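Drurnalik Cell Safety Handbook and Checklist Pack, reviewed
December 9, 2022

I bought this in April for £32, after the third mailing promising "compliance without the headache". The headache is still here. You get a ring binder, a set of wipe-clean checklists and a login for the Zendness download site, which was down on 2 of the 5 occasions I tried it.

What the checklists are like

The guarding section is sound enough, though most of it is common sense set in large type. It tells you to mark the reach of the arm, write down who may enter and keep the stop button where a hand can find it. Fine. It then spends nine pages on signs.

Housekeeping is where I wanted help. The binder assumes a finished cell on a factory floor, bolted down and painted yellow. Picking work on a bench often looks more like this, with a clamp on the bin and cables over the carpet:

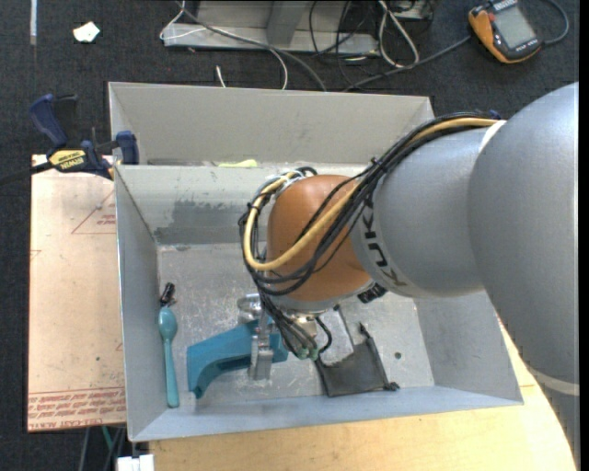 Hoses and cables on the arm

One paragraph, and the best in the book. Run the arm slowly through its full travel and watch the bundle at every joint for pulling or rubbing. Do it again after any change of gripper. I'd have paid for more of that and less about lanyards.

Trailing leads on the floor get a single tick box, "Floor tidy?", which anyone in a hurry will tick. The older Hedonitz sheets ask you to name each lead and say where it goes. Slower, but you find things.

Is it worth it?

Not as a stand-in for a proper risk assessment, whatever the cover implies. The Ambrosio edition adds a training day and costs about £800, and I can't see where the money goes. Buy the basic one second-hand if you must, and throw out the signs.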